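2/22/23 – cell notes, safety rules for the arm table

Reading day, mostly. Birsen Yazıcı sent over the draft working rules that Soylu put together for shared arm setups and asked me to mark it up before March. Fourteen pages. I read it next to the table with a pencil so I could check each rule against a real bench and not against my idea of one. I expected to be annoyed and I was, though in different places than I thought.
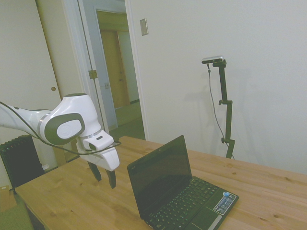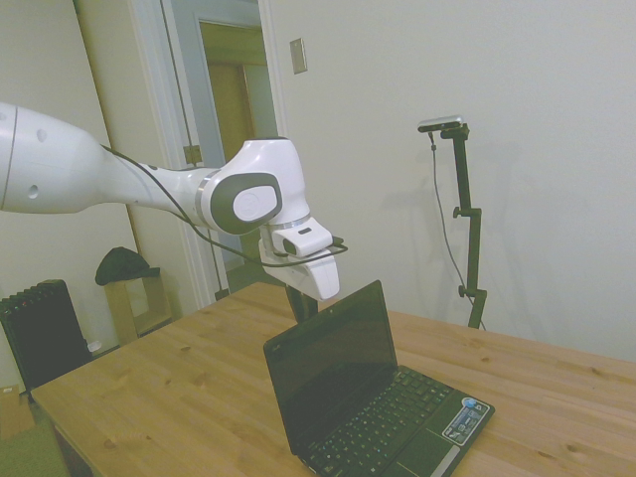

Laptop on the table within reach of the arm, both views.

Rule 2 says no personal or support equipment inside the reach of the arm. Fine on paper. The draft never says what reach means. Full stretch in any direction? The programmed path? The programmed path plus a stopping distance? If it is full stretch, most of our table is off limits and so is part of the doorway. If it is the programmed path, the rule changes every time somebody edits a file, and then it isn't much of a rule. I wrote "define or delete" in the margin.

My own preference is a line of tape on the wood, put down by whoever sets up the task and pulled up when the task changes. Birsen thinks tape gets ignored after a week. She may be right. It still beats a paragraph in a binder at Lumbridge that people sign once.

Rule 4, speed limit with a person at the table. They give 300 mm/s at the tool and no source. I asked where it came from and the answer was that it was in the Kututard version. So where did Kututard get it? No idea yet. I am not against a low number, I'd even go lower for anything near a hand, but I want to know if somebody measured something or if it has just been copied from one document to the next. Also, tool speed says nothing about the elbow, and the elbow is what I worry about when I lean in. You watch the fingers. You don't watch the big joint coming round behind them.

Rule 5, cables. "All cables shall be secured." Secured to what, and how tightly? A cable strapped flat along an arm with no slack will pull its connector at the first big wrist turn. A cable with too much slack catches on things. The rule should ask for a slow run through the whole range of the joints the task uses, with one person doing nothing except watching the cable. That takes a few minutes and I trust it more than any wording. Same goes for sensor cables on stands. I'd add that the stand gets checked for wobble with the knobs done up, and that its position is marked, so if it gets bumped we know the calibration is gone.

Rule 7 wants a log entry at every power-up. I pulled the log that Cloltby kept under the same rule, as they were kind enough to share it. 1779 entries. I went through the first 1000 and found 37 with anything written in the remarks column, and most of those say "ok". I'm not blaming them, I would write "ok" too. But a form that gets filled in that way is not telling anyone whether the arm was safe to run. My suggestion was to log only changes: new gripper fingers, new payload, moved base, moved camera, edited limits. Birsen wrote back that an auditor will ask how we know nothing changed on the days with no entry. Fair point, and I don't have a good answer. Maybe a checksum of the config file saved at startup. The arm can log that by itself.

Rule 9, stop button. This one I would keep word for word: within reach of the operator, tested before the first move, never blocked by gear. No complaints. I'd only add that "operator" has to mean one named person at a time. Two people each assuming the other has a hand on the button is the bad case, and I have been one of those two people.

Rule 11, training. One hour of video. No.

Things not in the draft that I think should be:
– payload and tool center point checked after any gripper change, by two people
– what to do when the arm stops in the middle of a task (who clears it, and from which side)
– the doorway. Anyone walking in should know the state of the arm before reaching the table. Light, sign, whatever, as long as it tracks the real power state and isn't a card left hanging all month
– floor space around the table kept clear enough to step back without looking

Sent the marked copy to Birsen with a note that I would sign a version half this long. She says Soylu will want reasons for each cut. They can have them, starting with rule 2.

To do: ask Kututard about the 300. Try the tape. Find out if the controller can write the checksum without a firmware update.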